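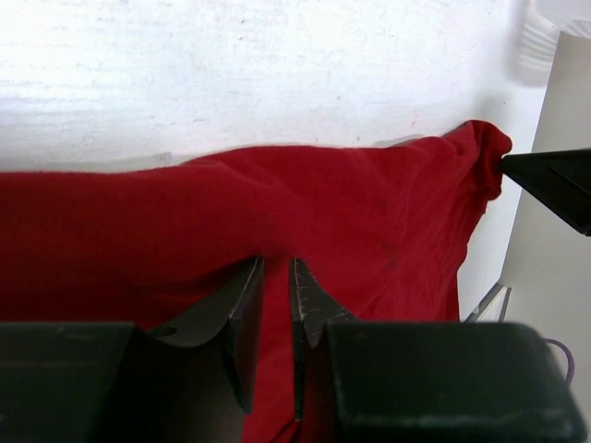 Red cloth on a white surface.

The shuttle to the stadium leaves the Hotel Drolero at 6.40 in the morning, and the one after that leaves when the driver has finished his breakfast. I have covered 8 athletics championships and have yet to meet a timetable that survived its first day.

So I walked. The accreditation tent at Ninh had one window open and a queue of people in lanyards waiting for other lanyards. In front of me stood Heino Lepik, who has reported on the javelin for Estonian radio since before I could spell it. He had brought a folding stool. I had brought a banana.

My pass said 716. My desk said 784. The desk marked 716 belonged to Razia Jatoi, a photographer, who had spread three lenses and a cheese roll across it and had no intention of moving any of them. We agreed that I would sit on the steps.

From the steps I saw the 200 metres heats rather well. Arash Hashemi won his from lane two, easing up so early that he might have been looking for a bus himself. Rostyslav Tkachuk was fourth in the next one and told us afterwards, at some length, about his hamstring.

By then the coffee machine had run out of cups. Lepik had brought his own, naturally, and drank from it on his stool.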